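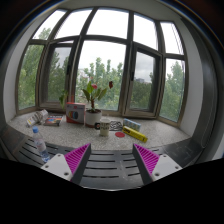 Fig. 2. Bay window with a stone-coloured sill, potted plant in flower.

Session 6: windowsills (Stircombe evening course, Caring for Your Rooms)

Right, sills. I left them out last January and Alun Rowlands told me off, so they get a whole session now.

Look at how much lives on the one in Fig. 2: a plant in a white pot, an upright box with a red border, something flat with a colourful cover further left. My own is worse! I like a sill with things on it, but paper and card fade in the light, so turn them now and then or move them to a shelf.

Dark frames show dust along the bottom rail first. Do the top panes, then the tall ones, then the rail, then the sill (I still get this backwards when I'm in a hurry). Damp cloth, dry cloth, done. Check that a casement can swing before you put anything tall in front of it.

Plants: give the pot a saucer, and a quarter turn each time you water. Pick up dropped petals early, the red ones can stain a pale sill.

For next time, bring a cloth and a sketch of one sill at home with everything on it marked. Lucía Paredes has the spare handouts.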